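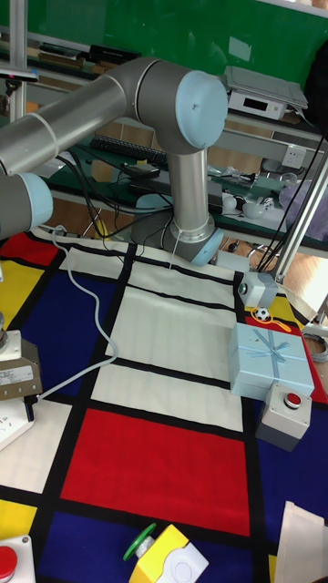 15 février – rangement du plan de travail, côté tableau vert

Repris le cahier là où Aitana l'avait laissé en novembre, c'est-à-dire au milieu d'une phrase. Je ne saurai jamais ce qu'il fallait « surtout ne pas » faire avec le tapis.

Le tapis, justement. Grille façon Mondrian, traits noirs, rouge, jaune, bleu foncé, blanc. Au départ je n'en voulais pas, je trouvais que ça faisait salle d'attente de dentiste moderne. Je reconnais qu'on s'y repère : « pose-le sur le jaune » se comprend du premier coup, alors qu'avec l'ancien revêtement gris de chez Prinov il fallait pointer du doigt et soupirer. Par contre les grandes cases rouges fatiguent l'œil en fin de journée, et un bouton rouge s'y remarque nettement moins bien. À garder en tête avant de commander la version 200 cm.

Côté droit, on a laissé :
- la boîte cadeau bleu clair avec son nœud. Elle sert d'objet « mou à regarder, dur à saisir » dans la liste Drolosness. Aitana refait le nœud mieux que moi, je ne le touche plus.
- le boîtier à bouton rouge, à côté de la boîte
- le petit bloc capteur
- le mini ballon de foot et son cordon

Le cordon du ballon reste le point noir. Il se prend dans tout. J'ai proposé de le couper, refus net d'Aitana Soler, motif : « après on ne pourra plus l'accrocher ». L'accrocher à quoi, mystère. Compromis : on le met en boucle à côté du ballon et on n'en parle plus jusqu'à la réunion Semovport.
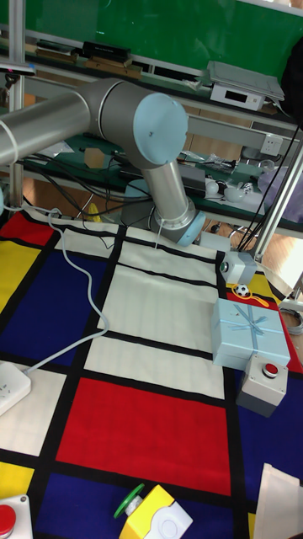
Reste la question des câbles. J'ai passé 19 minutes (chronométrées, par pure mauvaise humeur) à chercher un trajet correct pour le cordon blanc de la multiprise. Idéalement il devrait longer le bord gauche et descendre derrière, sans traverser le tapis. Il manque une longueur de bras, évidemment. Demander à Arroyo s'il leur reste des goulottes adhésives, 2 suffiraient.

Pour l'étagère du fond je déclare forfait. Chacun y pose une chose « pour cinq minutes » et on la retrouve au printemps.

À faire :
- [ ] goulottes (Arroyo)
- [ ] étiqueter les boîtiers à bouton, au dos, pas dessus
- [ ] liste Drolosness : 9 lignes à relire, la description du ballon est fausse
- [x] nettoyer le tapis – chiffon humide, sans alcool, l'encre n'aime pas
- [ ] demander à Aitana la fin de sa phrase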